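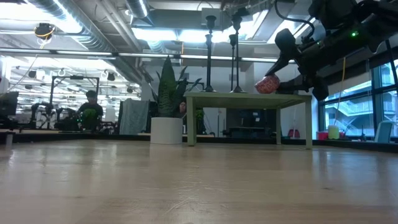

Most arguments about robot learning are about how many examples a system needs. I think we should spend more time on which examples we keep and who decides. I have worked on collection at Andetti for long enough to have changed my mind on this more than once. A recorded demonstration looks like a simple thing. The gripper has a red and pink ball between its fingers, just above a little green table with two tall black stands on it, and the job is to move the ball. But the person driving the arm makes choices all the way through: how close to pass to the stands, how hard to close, whether to stop and line up again. The system learns those choices along with the task, and we rarely write them down.

The set we finished in June had 720 demonstrations in it. Before anyone trained on them, 198 were removed. The rule for removing them was short. If the operator hesitated, corrected a grasp or took a second try, the recording went out. Carter Poirier wrote that rule and I signed off on it, so I share the blame. It gave us a clean set. Every reach was direct and every grasp was the first grasp.

I now think we threw out some of the most useful material we had.

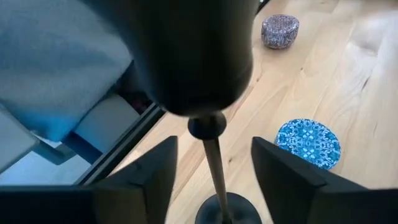

Aguiar, 27 Jul 2021

A system trained only on clean reaches has never seen itself slightly wrong. When it drifts a little to one side of an object, it is in a position that none of its examples contain, and it has no example of getting back. People who do this work know the problem well. What surprises me is how often we make it worse by hand, during review, in the name of quality.

Take something slender standing upright, with a dark rounded top, a thin brass-colored stem and a round base. The gripper comes in with one finger on each side of the stem. From the wrist camera the rounded top is very close and heavily shadowed, and the wood behind it is bright. If the operator is careful, she pauses there. She may back off and look again. Under our rule that pause was a defect. To me it is the part of the recording where the skill is.

Neusa Sampaio drove a large share of our sessions and told us this early on. She said the rule was teaching her to hurry, and that she had started to avoid difficult approaches when she knew a recording would be judged on smoothness. That is the second cost, and it is harder to fix than the first. Deleted recordings can be restored if you kept them. The ones an operator chose not to make are gone.

I would make the same case for the things around the task. We had a patterned tin on the wood, and a flat blue disc with a floral design lying near the gripper, and there was a proposal to clear items like those away so the system would have less to sort out. I was against it. A table in a house has things on it. Welington Rezende, who was for it, answered that clutter should be added on purpose and in a known amount, so that we can tell what it does to the results. He has a point about the measuring. I still don't want a set in which the only object ever present is the one that matters.

The strongest objection to all of this comes from Kavitha Murthy, who trains the models and has to live with what we send her. Some failures are just failures. An operator sneezes, a cable catches, someone forgets which object was asked for. Keep those and the system will copy them. She is right, and I am not asking for everything to go in. I am asking for labels. Mark where the mistake begins and where the recovery begins, and let the person training the model choose. Marking takes longer than deleting. On our last batch it took 5 people a full working day, and they were tired of it by the afternoon.

That is a real cost, and managers will ask about it. My reply is that we already paid for the recordings. Setting up the table and running the arm is the expensive part.

For the next set, I would do three things. Let the operators write the first draft of the review rule. Keep every recording on disk, whatever happens to it in review. And stop reporting the share of smooth runs as a measure of an operator's work, which we did on the Uvar project for eight weeks and should have dropped after the first.

Carter disagrees with me on the last one. He thinks operators want a number to aim at. Some do, and I would give them one, but it should be how many different starting positions they covered. We are trying that now.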